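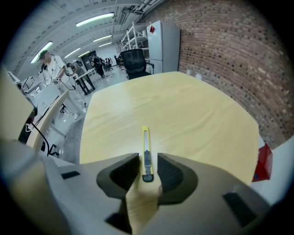
*Figure 7. Yellow utility knife with metal channel and gray slider.*

## 4. Table Knife: Use, Blade Care, and Storage

This section covers the yellow utility knife kept for the worktable in the Jirness workroom. Use it for carton tape, corrugated board, kraft paper, strapping, and shrink film. Scissors and the long paper trimmer are covered in Section 5.

The knife has three parts you need to know by name:

- **Handle.** Yellow plastic.
- **Channel.** The metal track that the blade runs in.
- **Slider.** The gray thumb piece. Push it away from you to bring the blade out and pull it back to retract the blade.

### 4.1 Before you cut

1. Take the knife from the tool tray with the blade retracted. If you find it in the tray with any blade showing, retract it and tell whoever used it last.
2. Push the slider forward one click, then pull it back. It should move with firm thumb pressure and stop cleanly at each click.
3. Check the channel for tape residue. Residue makes the slider drag. See 4.4 for cleaning.
4. Look at the tip of the blade. If it is chipped or rounded, snap off the end segment (4.3).
5. Lay a cutting mat on the table. The mats are stored flat on the bottom shelf of the shelving unit.

> **Caution:** Do not cut directly on the tabletop. The wood is soft and light in color, and a score line will show through thin paper when people write on it later. Cuts that cross the grain can't be sanded out.

> **Note:** The mat must be larger than the cut. For anything longer than the mat, move the work along and cut in stages.

### 4.2 Opening cartons

1. Set the carton on the table with the taped seam facing up. Cartons too heavy to lift should be opened on the floor, on the cart, or wherever they were delivered.
2. Push the slider forward until one segment of blade is out. One segment is enough for tape and single-wall board.
3. Hold the carton steady with your free hand behind the knife. Keep that hand out of the line of the cut.
4. Cut the tape at the two short ends first.
5. Run the blade along the center seam at a low angle, drawing it toward the open side of the table and past your hip. Do not pull it straight toward your body.
6. Retract the blade and put the knife down before you lift the flaps.

If a carton is marked for return, slit only the tape and leave the flaps whole. Górecki will not take back cartons with cut flaps, and we pay for the replacement.

For strapping, slide the tip under the strap and turn the edge upward, away from the contents. Stand to one side. Tight straps jump when they part. Steel strapping needs the shears from the Section 5 drawer; it will ruin a blade in one cut and the loose end can reach your face.

> **Caution:** Do not use the knife to pry up staples, lift lids, turn screws, or open paint cans. The blade is scored along its length and breaks under side load.

### 4.3 Snapping off a dull segment

Snap the blade when it starts to tear tape, or when you notice yourself pressing harder than you did at the start of the job. Wear the safety glasses.

1. Push the slider forward until exactly one segment is past the end of the channel.
2. Place that segment in the slot of the blade snapper. If the snapper is missing, use flat-nose pliers, never your fingers.
3. Point the knife down and away from you and from anyone else at the table.
4. Bend the segment away from the scored side. It should break with little force.
5. Drop the piece in the blade tin. Do not put it in the wastebasket or leave it on the mat.
6. Retract the blade.

When only the last segment remains, replace the whole blade. The remaining stub is too short for the slider to hold firmly.

**Replacing the blade**

1. Pull the slider fully back, then remove the end cap from the handle.
2. Draw the slider and the old blade out through the back of the channel.
3. Lift the old blade off the peg with pliers and put it in the blade tin.
4. Set the new blade on the peg, scored side matching the old one.
5. Feed the slider back into the channel and press the end cap on until it seats.
6. Run the slider out one click and back before using the knife.

Replacement blades are Dastel, order number 399. Béla Szilágyi keeps the spare packs and places the orders. Tell him when you open the last pack, and leave the empty sleeve with him so he can match the width. The wider blades that came with an earlier order look similar but jam in the channel.

### 4.4 Cleaning

Clean the knife at the end of any day with a lot of tape work.

1. Remove the blade as described in 4.3.
2. Wipe the channel with a cloth and a little citrus cleaner. Work from the slider end toward the tip.
3. Wipe the handle with a damp cloth. Solvent clouds the plastic.
4. Dry everything before the blade goes back in.
5. If the slider still drags, rub a pencil along the inside of the channel. Do not oil it. Oil picks up cardboard dust and ends up on the work.

Wipe the table after cleaning the knife, and check the floor below it for blade pieces. Roll the chairs back and look under them as well. A segment stuck in a caster will scratch the floor the full length of the room.

### 4.5 Storage

- Return the knife to the tool tray with the blade retracted and the slider facing up.
- Do not leave it on the table overnight or under a sheet of paper at any time.
- Do not carry it in a pocket, even with the blade in.
- The blade tin stays with the tray. When it is two-thirds full, tape the lid shut, write "blades" on it, and hand it to Saimi Räsänen for disposal. Start a new tin the same day.

### 4.6 Troubleshooting

| Problem | Likely cause | What to do |
|---|---|---|
| Slider will not move | Residue in channel, or wrong blade width | Clean the channel (4.4). Check the blade against the sleeve. |
| Slider slips back while cutting | Worn catch | Stop using the knife. Tag it and ask for a new one. |
| Blade rattles from side to side | Blade not seated on peg | Remove and refit (4.3). |
| Ragged cuts in paper | Dull tip, or mat badly scored | Snap one segment. Turn the mat over. |
| Blade snaps during a cut | Too much blade out, or twisting | Use one segment. Find the broken piece before you go on. |

Replacement knives come from the Ustent catalog, page 66. Order the yellow handle only, which is easy to find among offcuts and brown board.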